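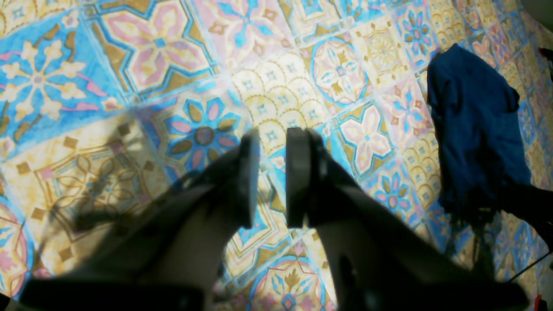 Gripper open over the patterned floor, navy cloth off to the right. Picking cloths up off the floor is the job we're teaching it this month.

I run housekeeping at Dikton, a guesthouse with 31 rooms. People keep asking me what the robot means for the crew, so I'm putting it in one place.

We have one machine. It came from Sasent in September on a trial. The crew calls it Ambrosio. It works one floor at a time and it does one thing, which is collect used towels and cloths before the cleaners go in.

Why that job: it's the bending. On a full day every towel in the place ends up on a floor somewhere, and a person has to go down and get it. Radwa Abou Zeid has been here longer than I have and her knees are bad. She was the one who asked for it.

How a shift went before: two people to a floor. One stripped the room and hauled linen to the chute, the other cleaned behind them. Start at 8, done by 2 if nothing went wrong.

How it goes now on the trial floor: the machine goes in first with someone in the hallway watching the tablet. When it gets stuck, that person takes over by hand or walks in and picks the thing up. Then the cleaners start.

So there's a new task, and it's watching. Jhun Salazar does most of it. He says it's easier on the back and harder on the head. By noon he wants to go clean a bathtub. We switch people over at 11 now.

What it does well: a towel in a heap on a plain floor, good light, nothing near it. It goes down with the fingers open, closes, lifts, and takes it to the bin.

What it does badly: a cloth lying flat. Anything wedged under a chair. It has also tried to collect a bath mat we wanted left where it was.

The patterned tile is its own subject. It's pretty and guests love it. The Sasent tech, Aurel Nedelcu, thinks strong light on a busy pattern makes it harder for the machine to tell where a cloth ends. We've started closing the shades halfway before it goes in. One more step for the crew, and it goes on the sheet like any other step.

It is slower than a person. Jhun can clear a room while the machine is still lining up on its second towel. What we get back is that he doesn't have to do it all day.

Hours: no one has lost any. I asked for that in writing before the trial and got it, for the length of the trial. After that I don't know, and I've told the crew I don't know.

Pay: whoever is on the tablet gets the lead rate for those hours. Renato Fajardo in the office argued against it at first, then came up and did a morning of it himself. It was approved after that.

Things I'd ask for if you're getting one: training on paid time, a stop button every person on the floor has used at least once, and a say in which job it takes. We had to push for the second one.

Radwa's view, with her permission: "I don't care what picks it up. I care that I'm still the one who says the room is ready." That hasn't changed. She signs off every room on her floor.

Next we try it on the upstairs rooms - carpet, worse light, narrower doors. I'll add to this thread once we've had a few shifts up there.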